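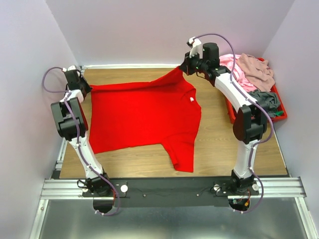
June
From the Lesby bench, where I write these guides and answer the post

Section 6: Hanging your Dollden airer and getting the first load on it

Right, by now you should have the rails slotted into the two end frames and the whole thing lying on the floor looking like a ladder that gave up. If the rails still wobble, go back to Section 5 and nip the end screws up, because they're a pain to reach once the airer is over your head.

You'll want a drill, a pencil, a tape measure, a stepladder that doesn't rock and a second pair of hands for steps 5 and 6. I've put these up on my own and I didn't enjoy it.

Finding the joists

1. Decide where the airer will live. Warm air collects near the ceiling, so over a stairwell or at the quiet end of the kitchen is lovely. Keep it well away from the hob – socks that smell of onions are nobody's friend.

2. Find your joists with a detector, or knock along the ceiling with your knuckles until the hollow sound goes dull. Mark both edges of each joist in pencil and work to the middle.

3. Measure between your two pulley points. They should be 80 cm apart for the standard Dollden. If your joists won't line up with that, screw a batten across them first and fix the pulleys to the batten.

CAUTION: Never hang the airer from plasterboard alone, whatever it says on the packet of plugs. Check for cables and pipes before you drill, too, and if you aren't sure what's up there, stop and get someone in.

Pulleys and cord

4. Drill your pilot holes and screw in the pulleys. The double pulley goes on the side nearest the cleat, and the single one goes at the far end. I get letters about this every year, so please look twice!

5. Take the long cord out of its bag and feed it through the double pulley, across the ceiling and down through the single one. Tie it to the far end frame. The short cord goes through the other wheel of the double pulley and down to the near frame. We supply Ferraro cord in the box now (the old stuff went furry) and it's a bit slippery when new, so use a proper bowline and leave a tail of 9 cm or so past each knot.

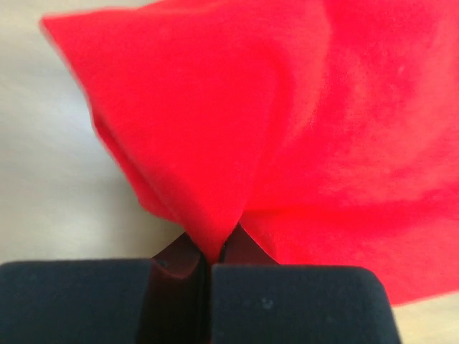

6. Bring both loose ends down to the wall and pull gently until the airer lifts. Get your helper to hold it level while you even the cords up, then knot the two together just above where your hand naturally falls.

7. Fix the Stamesik cleat to the wall at about shoulder height, into brick or a stud. Wind the cord round in a figure of eight, six turns, and finish with a locking hitch.

CAUTION: Hold the cord with both hands whenever you raise or lower the airer, and don't let it run through your fingers. A full load comes down faster than you'd think. Keep spare cord wound up on the cleat, out of reach of children and pets.

NOTE: New cord stretches. Mine dropped a couple of fingers' width in the first week and then settled down. Re-tie the knot in step 6 if one end starts to sag.

Your first load

Before you put anything on it, leave the airer up overnight with nothing but a couple of tea towels for company. If it's hanging level in the morning, off you go.

1. Lower the airer to waist height and tie off the cord, even if you're only going to be a minute.

2. Load from the middle outwards and keep the two sides matched. Jeans at one end and pants at the other will have it swinging like a gate.

3. Leave a gap between things. I skip every other rail for towels and they dry far quicker.

4. Lay tops out on a table before they go up, and smooth them down with your hands from the neck to the hem. It takes seconds and saves me most of my ironing. Fold sleeves in or let them hang, whichever you prefer, but open out any doubled-over bits, which stay damp long after the rest is done. 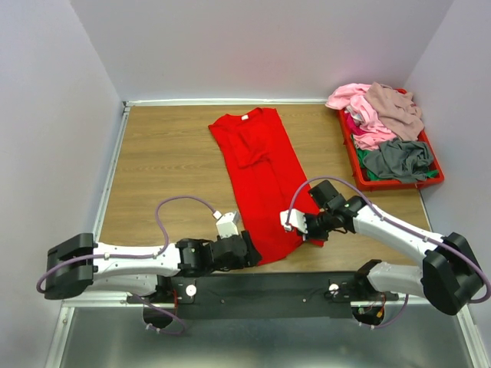
Fig. 7. Red top on the table, neck end at the far side. A fold still lies across the chest.

5. Hang tops by the hem, or drape them over two rails if they're heavy knits that might stretch. Wool does best spread right across the rails on an old towel.

6. Raise the airer, tie off on the cleat and open a window a crack if you can.

NOTE: Strong colours can mark pale cloth when they're wet, so I give new reds and navys a rail to themselves for the first few washes.

Looking after it

Wipe the rails down with a damp cloth now and again, and check the cord where it runs over the wheels. If it looks flat or fluffy, replace it. A drop of light oil on each pulley cures most squeaks. Mine gets done on whichever Wednesday I remember.

Spare cords and cleats are listed in Section 7.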